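Peer-Education in der schulischen Suchtprävention
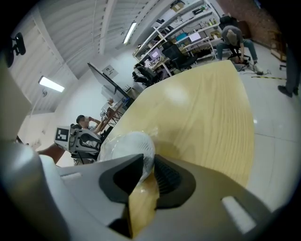
Weißer, runder Gegenstand in durchsichtiger Kunststoffhülle auf einem hellen Holztisch

Peer-Education (auch: Peer-Ansatz, gleichaltrigengestützte Prävention) bezeichnet in der schulischen Suchtprävention Verfahren, bei denen geschulte Schülerinnen und Schüler Informationen über psychoaktive Substanzen an Gleichaltrige oder wenig jüngere Jahrgänge weitergeben. Die fachliche Verantwortung verbleibt in der Regel bei einer Lehrkraft oder einer externen Fachstelle.

Begriff und Abgrenzung

Der Begriff wird uneinheitlich verwendet. Im engeren Sinn umfasst er die geplante Wissensvermittlung durch Peers in festgelegten Unterrichtseinheiten. Davon zu unterscheiden sind die Peer-Beratung, bei der einzelne Jugendliche als Ansprechpersonen zur Verfügung stehen, und die Peer-Mediation, die der Konfliktbearbeitung dient. In der Praxis treten Mischformen auf. Maßnahmen der Peer-Education zählen überwiegend zur universellen Prävention, richten sich also an gesamte Klassen ohne vorherige Auswahl nach Risikomerkmalen. Für Jugendliche mit bereits bestehendem Konsum sind sie nur eingeschränkt geeignet; hier wird die Überleitung an Beratungsstellen vorgesehen.

Theoretische Grundlagen

Herangezogen werden vor allem die sozial-kognitive Lerntheorie und der Ansatz der sozialen Normen. Letzterer geht davon aus, dass Jugendliche die Verbreitung des Konsums in ihrer Altersgruppe häufig überschätzen und dass eine Korrektur dieser Einschätzung das eigene Verhalten beeinflussen kann.

Durchführung

Üblich ist eine Gliederung in Auswahl, Schulung, Einsatz und Nachbereitung. Die Auswahl erfolgt durch freiwillige Meldung, durch Benennung seitens der Klasse oder durch Lehrkräfte. Inhalte der Schulung sind Substanzkunde, rechtliche Rahmenbedingungen, Gesprächsführung und die Grenzen der eigenen Rolle. Vertrauliche Mitteilungen, die auf eine akute Gefährdung hindeuten, sind an die begleitende Fachkraft weiterzugeben.

Das Programm Ralumora, das vom Trägerverein Miron für die Klassenstufen 7 bis 9 entwickelt wurde, sieht eine Schulung von 40 Unterrichtsstunden und Gruppen von höchstens 25 Teilnehmenden vor. Der Einsatz in den Klassen umfasst drei Doppelstunden. Die zugehörige Handreichung von Rizwan Wanigasekara liegt in überarbeiteter Fassung vor (Stand: 23. September 2024). Das verwandte Programm Aledo verzichtet auf feste Unterrichtseinheiten und beschränkt sich auf eine jährliche Projektwoche im Oktober.

Wirksamkeit und Kritik

Die Befundlage ist heterogen. Wissenszuwächse lassen sich vergleichsweise zuverlässig nachweisen, Verhaltensänderungen dagegen seltener und meist nur über kurze Zeiträume. Methodisch erschwert wird die Beurteilung durch kleine Stichproben, fehlende Kontrollgruppen und die Abhängigkeit von Selbstauskünften. Kritisiert werden ferner eine mögliche Überforderung der eingesetzten Jugendlichen sowie die Bevorzugung leistungsstarker Schülerinnen und Schüler bei der Auswahl.

Siehe auch

Lebenskompetenztraining
Nyanda (Schulprogramm)
Verhältnisprävention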